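Zweiarmiger Aufbau: kleine Teile landen immer neben dem Umriss

Hallsensor_West
gefragt am 24. März 2018

Hallo zusammen,

wir bauen in der offenen Werkstatt Lurholm an einem Aufbau mit zwei Armen und Fingerhänden. Das Projekt heißt bei uns Dornamier. Die Aufgabe ist simpel: Auf dem Tisch liegt ein Blatt mit gedruckten Umrissen, darauf liegen blaue Teile, und die Arme sollen jedes Teil auf seinen Umriss setzen. Die Steuerung läuft auf einem Jorker-Board, die Kamera sitzt oben zwischen den Armen und schaut schräg auf den Tisch.

Mit den großen Teilen geht es einigermaßen. Der dicke Zylinder liegt nach dem Ablegen zwar selten ganz genau, aber man erkennt, wo er hin sollte. Bei den kleinen Zylindern und Stiften ist der Versatz größer als das Teil selbst. Ich habe am linken Arm nachgemessen: am vorderen Rand des Blattes 3 mm daneben, am hinteren Rand fast 10 mm, immer in dieselbe Richtung, also nach hinten. Der rechte Arm zeigt ein ähnliches Bild, nur ist der Versatz dort nach außen gedreht.

Was ich schon gemacht habe:
Kamera neu kalibriert (Schachbrett, auf eine Glasplatte geklebt)
Nullpunkte beider Arme neu gesetzt
Greifgeschwindigkeit halbiert, ändert nichts
Tisch mit der Wasserwaage geprüft, in Ordnung

Das Blatt selbst ist aus mehreren Seiten zusammengesetzt, weil wir keinen großen Drucker haben. Die Positionen der Umrisse nehme ich aus der Zeichnung, nicht aus dem Kamerabild. Nur die Teile werden mit der Kamera gesucht.

Kann das an der Kinematik liegen? Oder an den Händen? Ich würde ungern die Arme zerlegen, wenn es etwas anderes ist.

2 Antworten, 3 Kommentare

Fraeskorb
Bei Fingerhänden ist das normal. Die haben Spiel, kleine Sachen gehen damit nicht. Nimm einen Parallelgreifer, z. B. den von Chege, den haben wir auch und es läuft. Mehr kann man ohne Daten nicht sagen.

Kommentar von Hallsensor_West
Die Hände sollen dran bleiben, darum geht es bei dem Projekt. Spiel haben sie, das stimmt. Ich hätte dann aber erwartet, dass das Teil mal links und mal rechts liegt. Es liegt immer auf derselben Seite.

Kommentar von Fraeskorb
Kann auch Schwerkraft sein, wenn der Arm weit ausgestreckt ist. Unserer hängt auch durch.

tischkante
Dein Versatz wächst von vorne nach hinten und bleibt in der Richtung gleich. Spiel in den Fingern sieht anders aus, das hast du selbst schon richtig gesehen. Ich würde in dieser Reihenfolge suchen:

Zuerst der Ausdruck. Viele Druckertreiber skalieren beim Drucken auf mehrere Seiten, damit der Rand passt. Das ist pro Seite wenig und fällt beim Hinschauen nicht auf, aber über das ganze Blatt summiert es sich. Dazu kommt, was beim Zusammenkleben verloren geht. Miss mit einem Stahllineal zwei Umrisse, die weit auseinander liegen, und vergleiche das mit der Zeichnung. Wenn die Kanten der Seiten nicht genau fluchten, stimmt auch der Winkel nicht, und das würde gut zu deinem gedrehten Versatz auf der rechten Seite passen.

Dann die Lage des Blattes. Wenn du die Umrisse aus der Zeichnung nimmst, muss das Blatt exakt dort liegen, wo das Programm es annimmt. Liegt es nur lose auf dem Tisch, reicht ein Ärmel. Anschlag anschrauben oder Ecken abkleben. Besser: vier Marken auf das Blatt drucken, mit der Kamera suchen und die Umrisse daraus berechnen. Dann ist dir auch die Skalierung egal, solange sie gleichmäßig ist.

Danach die Höhe. Eine schräge Kamera sieht die Oberkante eines Zylinders an einer anderen Stelle als seinen Fuß. Wenn dein Programm die Mitte des Flecks nimmt und auf die Tischebene rechnet, greifst du zu weit hinten. Der Fehler wächst mit dem Abstand zur Kamera und mit der Höhe des Teils. Für stehende Teile musst du eine eigene Ebene ansetzen, auf halber Höhe zum Beispiel.

Erst wenn das alles stimmt, würde ich an die Arme gehen. Beim Jorker-Board waren bei mir ab Werk 4.000 Schritte pro Umdrehung eingestellt, mein Getriebe brauchte etwas anderes. Das ergibt einen Fehler, der mit dem Weg wächst, sollte sich aber auch bei leeren Händen zeigen. Also eine Spitze in die Hand klemmen, Punkte anfahren, messen.

Nachtrag von Hallsensor_West
Danke, das hat mich weitergebracht. Zwischen den beiden am weitesten entfernten Umrissen fehlen auf dem Papier 5 mm gegenüber der Zeichnung. Die Skalierung stand auf "An Seite anpassen". Neu gedruckt habe ich noch nicht, die Tinte ist leer. Mit der eingeklemmten Spitze trifft der linke Arm die Punkte auf dem Tisch recht ordentlich, den rechten habe ich noch nicht geprüft. Der Aufbau, beim kleinen Stift:

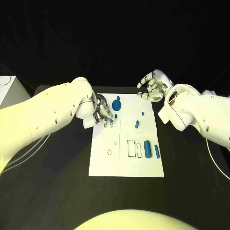

tischkante meint dazu, der Ausdruck erkläre nur einen Teil des Versatzes, am hinteren Rand bleibe auch nach dem Neudruck noch etwas übrig. Den Rest würde ich bei der Höhe suchen. Mach einen einfachen Gegentest: denselben kleinen Zylinder einmal hinstellen und einmal hinlegen, gleiche Stelle, und dir die berechnete Position ausgeben lassen. Weichen die beiden Werte in Blickrichtung der Kamera voneinander ab, hast du es. Beim Neudruck gleich die Marken in die Ecken setzen, und zwar so, dass keine auf einer Klebenaht liegt. Rechne auch damit, dass eine Hand mal eine Ecke verdeckt. Also die Marken suchen, solange beide Arme zurückgezogen sind, und den Wert bis zum nächsten Durchgang behalten.

Den rechten Arm bitte trotzdem noch mit der Spitze messen, der gedrehte Versatz kann auch von einem schief angeschraubten Sockel kommen.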